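Zomevard Kitchen Reset Kit: $178 to find the can opener

Posted Friday, May 11, 2018

I don't trust anything with the word "reset" on the box. I have had a reset shampoo and a reset pillow, and my hair and neck went right on as before. So take this review as coming from somebody who opened the package already annoyed, and who had paid for it herself, plus shipping.

The Zomevard Kitchen Reset is a cardboard box about the size of a board game. Inside are a deck of 36 task cards, a pad of printed labels (247 of them, according to the lid), a roll of clear drawer liner, six adjustable dividers, a marker, and a thin booklet. You draw a card, do what it says, and move on to the next one. The idea is that you finish in a month or so and end up with a kitchen where everything has a place and everybody in the house knows what that place is.

My kitchen is an L-shaped thing in a rented duplex in Skerketthorpe, last redone when almond appliances were in style. There are four real drawers and one of them is a decoy in front of the sink. Three adults cook in it. I mention this because the booklet's photos all show kitchens with an island, and I started to wonder early on who the kit was for.

The cards

The cards are the part they're proudest of, and the best I can say is that they are nicely printed. Good thick stock, rounded corners. The advice on them ranges from fine to padded. Card 4 tells you to take every utensil out of one drawer and put back only what you used in the last two weeks. Fine. I've read that in every magazine at every dentist's office I've ever been to, but I did it, and I got rid of a melon baller and a second, worse melon baller.

Card 11 tells you to "stand in your kitchen for five minutes and notice where your hands want to go." Mine wanted to go to the coffee. Card 12 is a continuation of Card 11. Card 19 says to wipe down the shelf you emptied for Card 18, and I'd argue that should have been on Card 18. Take out that kind of thing and I think you have a decent two-page handout.

The order is odd too. You deal with spices before you deal with the cabinet the spices live in, so I sorted them twice. The booklet says the order was "tested in real homes." It doesn't say how many or what happened in them.

Where the stuff goes

What really irritated me is that the kit assumes you have enough drawers, and that they're just badly used. Six dividers won't help if you have nowhere to put them. My decoy drawer got a divider held up against it for a second in a spirit of despair.

If you're short on drawers, buy drawers. A small plastic stacking unit for the counter or the top of the fridge costs less than dinner out, and it does more for a cramped kitchen than any deck of cards.
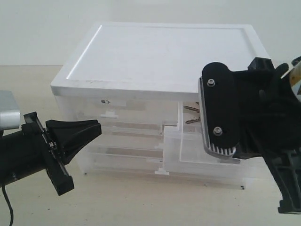 I asked Zomevard by email whether the dividers could be cut down for shallow drawers and got a reply two days later suggesting I "revisit Card 7." Card 7 is about oven mitts. I wrote back and was told a specialist would follow up. That was in April and I'm still waiting on the specialist.

For the record, the dividers do fit a standard deep drawer pretty well. They have springs at both ends and they grip. Mine have stayed put through a month of being slammed by a teenager's uncle who doesn't believe in closing drawers gently. The feet left a faint gray mark on painted wood, which came off with dish soap. If you rent, put something under them.

The liner is ordinary liner. It curls at the corners for a week and then gives up.

Labels, and the trouble with labels

I expected to hate the labels most and I came out of it mildly in favor of labeling, though still against these.

The case for them is simple. In a shared kitchen, the person who put the thing away is rarely the person looking for it. A word on the front of a drawer settles that. It doesn't have to be pretty and it should be in whatever language the people cooking think in. In a house like ours, where one of us grew up calling the spatula something else entirely, that last part matters.

The Zomevard labels are preprinted, English only, in a wispy script you have to lean in to read. The pad has three different labels for quinoa. It has "Artisan Salts." It has nothing for batteries, takeout menus, birthday candles, or rubber bands, which between them fill one of my four drawers. There are some blanks at the back for your own words, but they're glossy, and the marker that comes in the box smears on them if you so much as look over. I used a ballpoint and it skipped. In the end I cut up plain white address labels and wrote on those in block letters, and nobody has asked me where the peeler is since.

The glue on the preprinted ones is strong, I'll give them that. On glass it's great. On plastic it left a sticky patch when I moved one after a day, and I had to go at it with cooking oil and a rag.

One more thing about clear and frosted containers, since the booklet pushes them hard and sells them on the back page. With clear ones you can see the mess, so you keep it tidier or you feel bad. With frosted ones you see a blur, and you need the label after all. I like the frosted kind better because I don't want to look at my own twist ties. But the booklet's claim that see-through storage "does away with searching" only holds if you never put more than one layer of anything in it.
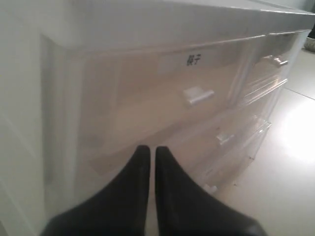 Compared with the cheaper ones

Two other kits turned up when I was shopping and I've now had my hands on both, one borrowed and one bought out of spite.

The Purkix starter box is a quarter of the price and has no cards at all. You get eight dividers, a liner, and a sheet of blank matte labels you can write on with anything. The dividers are flimsier, and one had a spring that popped out in the first week. The blank labels alone beat everything on the Zomevard pad. There's no booklet telling me how to feel about my colander.

Moreira makes a fancier set in a tin, with a wax pencil in place of the marker. Lovely pencil. It rubs off under a wet thumb, and in a kitchen all thumbs are wet. The tin is a good tin. I wouldn't pay for it again but I'd steal it.

What about all those stars

Zomevard's own site shows 1,117 customer reviews, with an average so high it made me suspicious. I read a good stretch of them one evening. A lot were posted in the first few days after delivery, and many of them say some version of "can't wait to get started." Those people are rating the box. I would love to hear from them in week five, when the cards are under a magnet on the fridge and somebody has put the whisk in with the foil again.

The low ratings mostly complain about the price and about the missing refill. Replacement labels are "coming soon," and they were coming soon when I ordered, too.

Does it work

Partly. My kitchen is better than it was. I can open the utensil drawer all the way without a ladle catching on the frame. We threw out three expired mustards. But I'm hard pressed to say which of that I owe to the kit and which I owe to having spent four weekends on my kitchen because I was mad about spending money on a kit. Any notebook and a free Saturday would have gotten me most of the way.

If you need someone to hand you a card and tell you what to do next, I can see it. Some people do better that way, and the tasks are short, ten or fifteen minutes most of them. If you can write your own list, get the Purkix for the dividers and labels, add a stack of plastic drawers if you have the counter space, and keep the rest of the money.

Two stars out of five. One is for the divider springs. The other is for Card 4, and the melon ballers.

Update: the marker has dried out. The cap was on.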